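Home | About us | What we do | Safety | Workshops | Contact

Print this page | E-mail this page

About us

Hello! I'm Nawal Benmoussa and I started Ollon, which takes old computers apart with robots so that the useful bits can go round again. I used to do it all by hand on my mum's dining table (sorry, Mum) with one screwdriver and a lot of plasters. These days there are 4 of us, plus the arms, and we take in desktops from schools, councils and a couple of very patient accountants.

Most firms like ours have an about page full of smiling people and mission statements. I did write one of those. It was dreadful, so I'm going to tell you about the November we dropped a power supply instead, because if you want to know how we work now, that's where it comes from.

What happened

We'd been running a program we call Brestix, which tells the arm where to go inside a case and how hard to hold on. It had been going beautifully. We'd done 300 machines with it and I had got, I'll admit, a bit smug. I'd started making tea during runs.

Just after four in the afternoon I was doing exactly that when I heard a bang from the workshop, and then a sort of scraping. The gripper had lifted a power supply out of a tower, lost it halfway across and dropped it on the floor, right where I'd normally be standing. Worse, the arm hadn't noticed! It carried on to the drop-off bin, opened its fingers over nothing at all, came back and went down into the case for the next part. It was a good few centimetres off by then, as the tower had been knocked sideways, and it pushed straight into the metalwork until the force limit finally stopped it.

Nobody was hurt. One dented case, one bent finger on the gripper, and tea all over the kettle shelf.

What we found

I wanted it to be a dodgy part, because you can send a dodgy part back. It was two things and they were both ours. The rubber on the finger pads had worn smooth, and we had no rule for changing them. And the grip check only ran once, at the moment of picking up, so anything that slipped after that was invisible to Brestix. The force limit was set far too high as well. I'd put it up myself on a busy day to get past a stiff latch and never put it back down. I still wince about that one.

The towers are tight inside, too. With the case on its side and the arm reaching down over the motherboard, there's a cable running down beside it, an expansion card underneath and a bundle of power wires over by the drives, so a small error doesn't stay small for long.
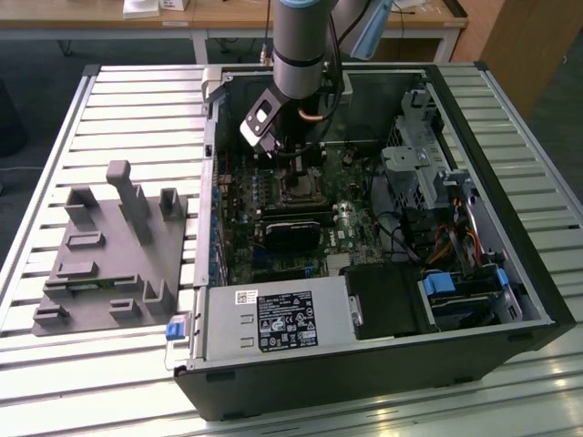 What we do now

Pads get changed every 400 picks, whether they look tired or not. The grip is checked all the way from case to bin, and if it goes, the arm stops where it is and waits for one of us. The force limit for going into a case is 40 newtons, and changing it takes two people and a line in the book (a real paper one, it lives by the door).

We also brought in Benkirane, a little safety outfit, to look over the whole workshop. They moved our stop button, which I'd put somewhere daft, and talked us into a fenced-off walkway. Stiltell, who supply our benches, made new clamps so a tower can't slide if something does bump it.

And I don't make tea during runs any more. We stop, we all have one, and then we start up again.

Come and see us

If you've got old desktops to shift, or you run arms of your own and want to compare horror stories, do get in touch. I'm very happy to show people round and you can read the book while you're here, embarrassing entries included.

Print this page | E-mail this page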